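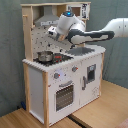 gripwright
Planner keeps picking the scenic route

I have a seven-joint problem and a planner that thinks it's on vacation. The stack is Greltard for motion planning, Paiva for perception, and a pile of glue code that I wrote and would like to disown. The task is Dollside, the play kitchen set: reach in, grab the pot, put it in the sink. The pot sits on the left burner and the sink is right there next to the stovetop, so the whole move is a short hop sideways under a forearm that's already hanging over the basin. Greltard looks at this and decides the sensible thing is to fold the elbow up past the hood, admire the top shelf, and come back down from the other side. Path is valid. Path is collision free. Path takes so long that the grasp pose has gone stale by the time it gets there. I have planning time capped at 800 ms and the shortcutter on. Any ideas before I go back to hard-coded waypoints like an animal?

mossbucket
What does your collision model look like? If the hood is in there as a bounding box you've walled off half the approach. It narrows toward the top and a box doesn't.

gripwright
It's a box. I see where this is going.

mossbucket
Yep. Cut it into two convex pieces, or just use the mesh if you can afford the checks. I'd bet the box hangs down into the corridor you want, especially if you padded it.

gripwright
Padded everything by the default. I haven't looked up what the default is because I'm happier this way.

latent_ham
Disagree that it's the hood. Seen this a bunch with Greltard and it's nearly always the IK seed. It samples goal configurations, picks whichever one validates first, and if that one has the elbow flipped then congratulations, your whole arm has to turn inside out to get there. The planner did its job. It got handed a dumb goal.

Seed the IK from the current joint state and sort the solutions by joint distance before you pass them in. Two lines of code, maybe more if your glue is as bad as you say.

mossbucket
Sorting goals doesn't help if the close ones are all in collision with a box that shouldn't be there. He should dump the rejected goals and look.

latent_ham
Sure, look. I'm saying what he'll see.

q_nearest
Can I be the annoying one and ask why there's a sampling planner in this at all? Small workspace, obstacles don't move, short moves. Trajectory optimization with a straight-line initial guess would be done before Greltard finishes loading its config file.

gripwright
Because the optimizer I tried last June got stuck with the fingers inside the backsplash and reported success. I'm still not over it.

q_nearest
That's your cost weights.

gripwright
It's always my cost weights.

tinselwrench
Different angle. How is Paiva doing on the pot? Small shiny round steel thing in front of a white panel with dark speckles all over it is pretty much what depth sensors have nightmares about. If your octomap is growing phantom blobs off the reflections, the planner could be dodging furniture that only exists in its head. I lost most of a month to a ghost the size of a grapefruit.

gripwright
Hm. I do have the live map feeding in on top of the static model. Hadn't pictured them arguing with each other.

tinselwrench
They argue. Turn the live one off for one run and see if the path changes.

latent_ham
Okay that's a fair test. Do seeds after.

gripwright
Back with numbers. Same start state and same goal pose for every run, 700 plans per setting.

Live map off: paths still go over the hood, a bit less often. So tinselwrench gets partial credit. There was a blob above the pot, floating there like a thought bubble.

Hood split into two pieces, padding cut down: the sideways route finally shows up, but Greltard only takes it when it feels like it.

IK seeded from current state and sorted: takes it almost every time. With the old box hood put back in, sorting alone was still a mess, because the near goals all got thrown out.

mossbucket
So it was the hood.

latent_ham
So it was the seed.

gripwright
I'm filing it under both and going to lunch.

carbonpaper
Word of warning on cutting the padding. Check your link meshes against the real arm first, wrist especially. The ones that ship with a lot of arm descriptions are decimated hard, and that big round housing ends up skinnier than it is in life. We had 4,000 clean plans in sim and then tapped a cabinet on the first real one.

gripwright
Just overlaid mine on the point cloud. The wrist pokes out of its own mesh on the top side. Great. Padding goes back on for that link only.

q_nearest
Still think you should try the optimizer with a clearance term. Use the Greltard path as the initial guess if you don't trust straight lines.

gripwright
Fine, but if it parks in the backsplash again I'm posting your user name in the commit message.

tinselwrench
Does anyone know if Paiva lets you mask an object out of the map by its segmentation label? I've been doing it with a crop box and I hate it.

mossbucket
There's a label filter but it runs before the depth gets fused, so you have to dilate the mask or you get a ring of leftover points at the rim. Start a new thread and I'll paste my config.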